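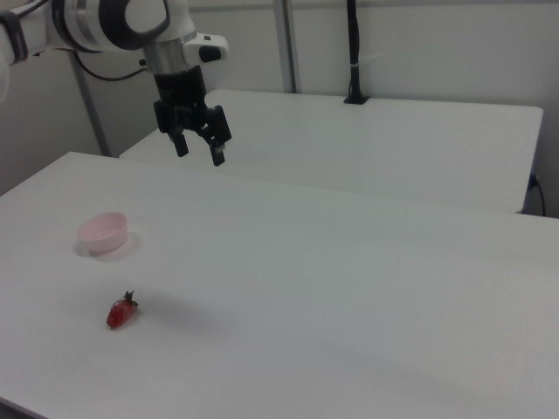
Fig. 3. Small bowl, pale pink with a lighter rim, on a plain white tabletop.

Kendside Adult Learning
Tableware and the Table, Unit 4: Small bowls
Handout for Thu 20 April

Please read before the session and bring your notes on plates from last time.

What counts as a small bowl

For this course a small bowl is anything open at the top that you would pick up in one hand and that has no handle. Dessert bowls, dips and sugar bowls all go in. Soup plates don't, and neither do mixing bowls, which we cover in Unit 5 with the rest of the kitchen ware. Catalogues are not consistent about names. The same shape may be sold as a snack bowl in one and a pudding bowl in another, so go by size and profile and ignore the label.

Profile

Look at the wall first. A curved wall runs into the base without a clear corner. A straight wall meets the base at an angle you can feel with a finger. A flared wall leans outwards, so the rim is wider than the base. The bowl in Fig. 3 has fairly straight walls with a slight flare, and it is shallow and rather like a cup. Write this sort of thing down as "straight, slightly flared". If you only write "round" you have described the rim and left out the wall.

Flare matters in use. A bowl with a strong flare stacks well and is easy to eat from, but it tips more readily when someone leans a spoon on the rim. A straight wall holds liquid better when carried and takes up less of the table. Most everyday bowls sit somewhere between the two.

Capacity and weight

Fill to the brim from a measuring jug and note the figure, then fill again to a sensible serving level and note that as well. The serving level is the one to use when planning a meal. The Tranau bowl in our teaching set holds 265 ml to the brim and weighs 209 g with nothing in it. Do the same for the Orner bowl yourselves in the session. Dry the bowl before weighing it.

Pictures are no help with either figure. You can't judge capacity from Fig. 3, and you shouldn't try to name the material from it. Glazed pottery, enamel and plastic can look much the same at a distance. Leave the material box blank on your sheet until you have had the piece in your hand.

Colour and surface

Pale colours show up clearly on white, but a light rim can get lost against it. This is worth knowing when you lay a table for people with poor sight. A pale bowl on a pale cloth is hard to find, and a mat in a darker shade underneath makes a real difference. For dark bowls do it the other way round.

Record the outside, the inside and the rim as separate colours, even when they seem to match. Use ordinary words (pale pink, cream, mid blue). Makers' colour names change from one year to the next. The Manolakis list from March has two different greens under one name.

Where the bowl goes

At a laid place the small bowl goes on a side plate or straight on to the mat, in easy reach of the hand that will use it. Shared bowls for dips and relishes go further in, one to every 3 or 4 people. Keep bowls back from the table edge. A sleeve will catch anything that overhangs, and a light bowl slides on a smooth top more than you expect.

Practical

Work in pairs. Choose a bowl from the teaching set and fill in one sheet for it: profile, rim, brim capacity, serving capacity, weight, colours, material, marks on the base. Then swap bowls with the next pair, fill in a second sheet without looking at theirs, and compare. Differences in the profile line are the ones to talk over. Capacities should agree closely if both pairs filled to the same point.

Wash and dry the bowls afterwards and put them back in the crate with paper between them. Sheets go in the blue folder by the door.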